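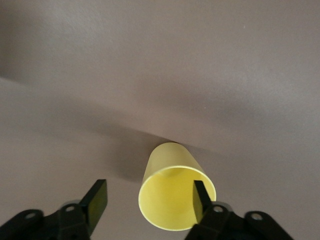 Section 5. Working Alongside the Table Cell

5.1 Before the shift

The Plasex table cell picks up cups and other small tableware and sets them in the rack for the wash line. At the Braston site this used to be a hand job for two people per shift. Both positions remain. One person is now the cell operator and the other works the rack end. Read this section even if you have done the hand job for years, as several of the old habits do not apply.

1. Check the shift board to see who is the cell operator. Only the operator starts, pauses or resets the cell.
2. Wipe the gripper fingers with a dry cloth while the cell is locked out. Do not use degreaser on the finger pads.
3. Check the screws on both finger housings by hand. If one turns, tag the cell and call maintenance.
4. Clear the work surface of tools, gloves and paper.
5. Remove the lock and sign the start sheet.

CAUTION: The fingers can close without a sound. Keep hands out of the work area whenever the green lamp is on.

5.2 Cups lying on their side

Upright cups are picked without help. A cup on its side can be picked by the rim, with one finger inside the opening and one outside.

1. Let the cell make its first try. Do not reach in to stand the cup up.
2. If the pick fails, the cell tries again, up to 5 times, and then stops with code 363.
3. Press PAUSE and wait for the lamp to turn amber.
4. Open the gate. Stand the cup upright or take it off the surface.
5. Close the gate and press RESUME.

Note: Code 363 is not counted against the operator. Enter it in the log with the kind of item. Nolton, who service the cell, use the log to adjust the grip settings.

Note: Light-colored plastic cups may be marked by dirty pads. If you see marks on a rim, repeat step 2 of 5.1.

5.3 Changes to job duties

Sorting by hand is no longer part of the regular shift. The operator watches the cell, clears stops and keeps the log. The rack end person checks each rack for chips and cracks, which the cell does not look for, and moves full racks to the line.

Swap positions at the midshift break. Standing at the gate for a full shift is tiring in a different way from lifting, and both people need to stay in practice at both jobs.

Break times have not changed. If both people are on break, the cell must be paused and locked.

New operators complete 12 hours at the gate with a trained operator before working it alone. Hours at the Tran site count if they are signed on the same form.

5.4 If the cell is down

1. Lock out the cell and hang the red tag.
2. Move the hand sorting tray to the rack end.
3. Sort by hand until maintenance removes the tag. Line speed is to be lowered by the shift lead during this time.

Section revised 11 Mar 2023. Replaces all earlier copies posted at the gate.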